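Maroon serving plate with gold and white rim

I'm a sucker for a biscuit plate, and this one from our Flarncombe range is the one I keep pinching for my own kitchen table.

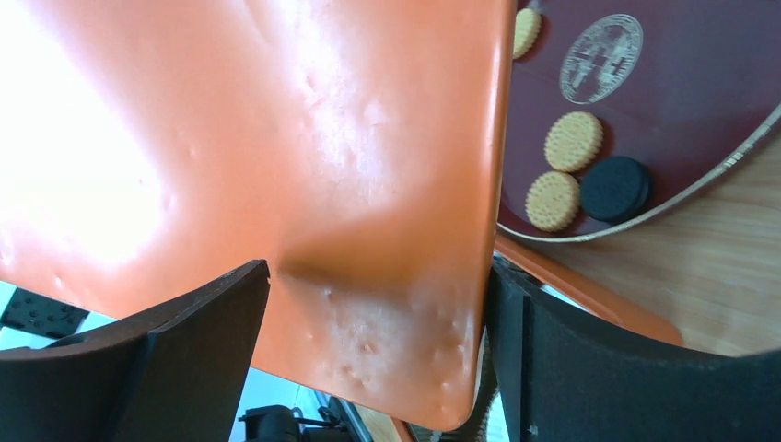

What you're getting

A dark maroon plate with a thin gold-and-white pattern around the rim and a round silvery emblem, a bit like a coin or medallion, with a cross-like design and tiny lettering around its border. I set it out on the pale timber table with a couple of golden biscuits (the round ones with the scalloped edges), and I love how they pop against that deep colour! The black sandwich-style bikkie just about disappears into it, so if you're a choccie household you may want to mix in something lighter.

Price and stock

$16 each, or $90 for a set of six. We ordered 198 from Anghel for this run and I don't expect another lot before January.

Looking after it

Hand wash, please. Warm water, a soft sponge, no scourers on the emblem or the rim. Keep it out of the microwave too. I stack mine with a paper towel in between, which my mum taught me and I've never shaken.

Postage and pick-up

We post from Trovthorpe, flat rate anywhere in Australia. Locals can grab theirs from the Dellesside shop any time before 4 pm (ring the bell if I'm out the back, I'm probably wrapping orders). If one turns up chipped, send me a photo and I'll get a replacement in the post.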